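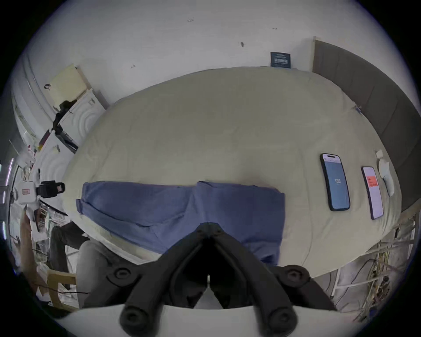 Dark blue on the khaki cloth, with two phones lying alongside.

Folding trousers and shorts: which of the tips are worth the bother

By Wendelin Aigner
1389 shares | 17 comments

I have been told how to fold a pair of trousers by my mother, by a man in a shop in Clullardale, by the leaflet that came with a set of drawers and by more videos than I care to admit to. They don't agree. Most of them are very sure of themselves, and most of them show a brand new garment with sharp creases and nothing in the pockets. My own washing doesn't look like that.

So I spent the winter trying the usual advice on ordinary clothes, one piece of advice at a time, and kept what seemed to earn its place. Some of it did. A good deal of it is fuss.

Fold on a table if you have one

I was ready to dismiss this. I had always folded on the bed, like everyone in my family, and couldn't see what a table would add. But a mattress gives under your hands, so when you press a fold flat you push a dent into the duvet and the fold springs back. On a table it stays where you put it. The height is kinder on the back as well.

Put a cloth on it. A bare polished top lets cotton slide about, and you chase the thing round while trying to line up the legs. The cloth doesn't need to be special, and it doesn't need ironing first. Mine has creases of its own from being kept in a cupboard and I have never found one of them printed on a pair of trousers. Plain is better than patterned, and a pale or middling colour is useful when you are folding navy and black, which otherwise all merge into one dark lump by lamplight. Avoid anything fluffy. I used an old fleece throw for a week and then had to take the sticky roller to everything.

A round or oval table works, whatever you may read. The argument for a square one is that you can line the hem up with the edge. You can, but the edge of the waistband does the same job and you have that with you already.

Empty the pockets, then do it again

Everybody says this and everybody is right, so I have nothing clever to add. A tissue is the obvious horror before washing. Before folding, it is more often the pocket bags themselves, which come out of the machine in a twist and make a hard ridge under the top layer. If your folded trousers have a little peak in the middle that won't lie down, put your hand in and flatten the pocket lining. Smoothing from the outside does nothing at all, though I did it for years.

The "thirds" method

You know this one: legs together, then fold up in thirds, and the parcel stands on its end in the drawer like a book. The claim in Plillivia, which my sister passes on to me when she has done the crossword, was that it doubles the room in a drawer. I don't believe it. The same amount of cloth takes up the same amount of drawer. What you get is a view of everything at once, and that is worth having if you own a lot of similar dark trousers and always wear the top pair.

It suits jeans and heavy cotton. With thin summer trousers the parcel flops over as soon as you take its neighbour out, and by Thursday you have a heap again. For those I fold in half and half again and lay them flat, and I don't feel bad about it.

Shorts are too short for thirds, however firmly the diagram says otherwise. One fold down the middle so the legs meet, one fold across, finished.

The hem that sticks out

Here is a small annoyance I have not seen dealt with properly. You line up the waistband, you line up the side seams, you fold, and at one end a corner of the lower hem pokes out from under the top layer. The standard tip is to begin again from the hems and ignore the waist. I tried that and the trouble simply moved to the other end.

Trouser legs often aren't the same length once they have been washed a few times, or the seam has twisted, and no method will cure it. If the corner bothers you, tuck it under and press it with the flat of your hand. If the trousers are going into a drawer, leave it. I leave it.

Rolling

Rolling is praised to the skies for suitcases. For a suitcase I half agree, as rolled things can be pushed into the gaps round shoes. The idea that rolling prevents creases is harder to swallow. A tight roll gives you a series of soft creases all the way up the leg, where a fold gives you one or two firm ones, and I know which I would sooner iron. Roll jersey and sports things. Fold the rest.

Folding boards

These are the hinged plastic panels you lay a garment on and flap over. The Pichler one was lent to me and I used it for a fortnight, in fairness to it. It is good at T-shirts. For trousers it is hopeless, as you have to fold them twice by hand before they will fit on the board at all, and by that stage you are nearly done. It also has to live somewhere, and it is exactly the wrong size for the gap beside the fridge.

Drawer dividers

The Dondberg dividers are sprung, so they hold themselves against the sides of the drawer. They do stay put. A shoebox with the lid off does very nearly as well and you can throw it away when you change your mind, which I did in November, having put socks where the shorts ought to be. I would live with boxes for a month before buying anything.

Fold straight away, or within reason

"Fold while still warm from the dryer" is good advice for people with a dryer. Off the line or the airer, what matters is that the waistband is dry all the way through. It is always the last part to dry, along with the pocket corners, and a folded waistband with a bit of damp in it will smell by the end of the week. Pinch it between finger and thumb. If it feels cool, hang it back up for another hour.

I was also told never to leave a clean pile overnight. I have left clean piles for much longer than that. They crease a bit, and the cat finds them, but the sky stays up.

Keep the table for folding while you fold

Cups are the real danger, and pens. I knocked half a mug of tea over a pair of pale chinos and had the whole lot to do again. Phones are less of a risk to the washing, but they take up the spot where the finished pile should go, and a lit screen is a great thief of time. One look at a message and you have been standing there with one trouser leg in your hand for ten minutes. Push them well over to one side if you can't bear to put them in another room. I can't, so mine gets pushed.

Smoothing by hand

Slow strokes from the middle outwards, with the flat of the hand, before each fold. I expected this to be another bit of theatre, and on denim it is. On lighter cotton it made more difference than anything else I tried, and I now iron far less. Take the rumpled corner by the seam and give it one sharp tug before you smooth. If there is still a dark hollow where the layers have bunched, open it up and lay it again. Pressing down on a bunched corner only sets it.

What I still do, after all that

Table, cloth, pockets, a tug and a smooth, in half, in half again. Thirds for jeans. I could have told you most of it before I started, apart from the business with the pocket linings, and I would have saved myself a fortnight with a plastic board.

If you have a method for fitted sheets I will read it, but I'm not promising to believe it.

17 comments

Related tips
Does vinegar do anything for towels?
Airers compared: the cheap one, the dear one and the back of a chair
Getting tea out of pale cotton
Moth balls, cedar blocks and other things in the bottom drawer
100 uses for a shoebox, of which I would try four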